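About Stomis

We sit in courtrooms so that you don't have to take the morning off work to do it.

Stomis is a small news site that covers trials, sentencings, bail hearings, zoning appeals and the long, slow civil cases that most papers stopped sending people to years ago. We started in August with one laptop, a borrowed desk and a list of hearings taped to the wall, and we've been adding to that list ever since. If there's a judge, a docket number and a public bench to sit on, we're interested.

How it began

Hubert Leitner spent most of his working life on the courts desk of a daily paper. When the paper cut the desk, he kept going to the courthouse anyway. He'd sit in the back row with a notebook, go home and type up what he'd heard, and send it by email to a few dozen people who had asked. Those emails got passed along. Then a lawyer on one side of a case wrote to thank him for getting it right, and the lawyer on the other side wrote the same week to say the same thing, and Hubert decided it was time to do this properly.

Jae-hoon Joo came on board soon after. He built Dredotier, the tool we use to keep track of filings, and he still fixes it when it breaks (it breaks on Mondays, mostly). Dredotier checks the public dockets we follow, flags anything new and puts it in front of a reporter. It doesn't write anything. Every story on this site was written by a person who read the papers or was in the room, and usually both!

Today there are 4 of us on the reporting side, plus a group of freelancers who can get to a county courthouse faster than we can. We love working with them. Some came from newspapers, one was a court interpreter, and one taught high school civics and says that this is the same job with fewer permission slips.

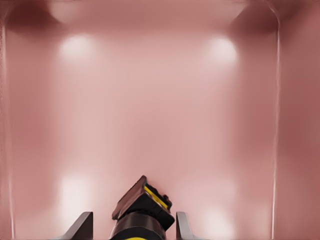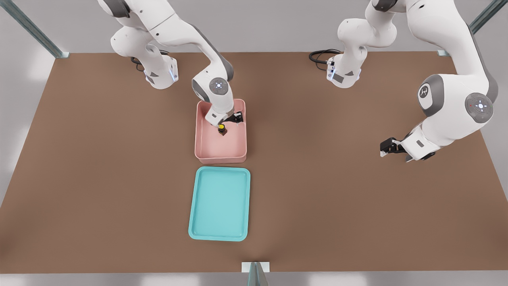 Two computer-rendered views. The second shows a pink bin and a teal tray on a brown tabletop.

What we cover

Criminal cases get the most readers, and we cover plenty of them, from the first appearance through sentencing. We try to stay with a case once we've picked it up. A lot of people hear about an arrest and never find out how things ended, and that bothers us. If we reported the charge, we'll report the verdict, the plea or the dismissal, and we'll put it in a place where you'll see it.

We also follow public corruption, campaign finance, election disputes and open records fights. Our longest-running file is the Pichler land case, a quarrel over a riverside parcel and a town deed signed in 1964. It has been through two judges and is on its third set of surveyors. We've published 217 updates on it and there are readers who write to us if one is late. You know who you are - please keep writing.

How we work

We name our sources whenever we can. When we can't, we say why in the story. We link to the actual filing if it's public, and we post the whole thing, including the dull pages, so you can check our reading against yours.

We use "charged," "accused" and "convicted" to mean exactly what they mean. We don't print the names of minors or of people who say they were sexually assaulted, unless they've asked us to. We don't guess what a judge was thinking from the look on her face.

When we make a mistake we fix it, mark the spot that changed and add the date. All of our corrections are kept on one page, linked at the bottom of the site. The oldest one on there is a misspelled street name, and Hubert is still sore about it.

Who pays for it

Readers do. On November 30, 2023, we passed 4000 paying members, and there was cake in the office and a fair amount of shouting. Membership covers salaries, travel, transcripts and copying fees, which add up faster than you'd think. We don't take money from parties, campaigns or law firms with business in the courts we cover.

Our daily reports are free for everyone. Members get the Vuvau, our weekend newsletter, where reporters write about what they saw that didn't fit in the story: the juror who brought knitting, the motion filed one minute before midnight, how a hearing that was set for ten minutes ran until dinner. It's our favorite thing to write and we think it shows.

Get in touch

If you know of a case we should be watching, tell us. A docket number helps a lot, but a name and a county will do. You can write to the newsroom through the contact form, and one of the reporters will read it. Please don't send original documents - copies are fine.

We also speak to classes and community groups about how to look up a case and how to read a charging document. Jae-hoon handles the calendar for those, and fall fills up early.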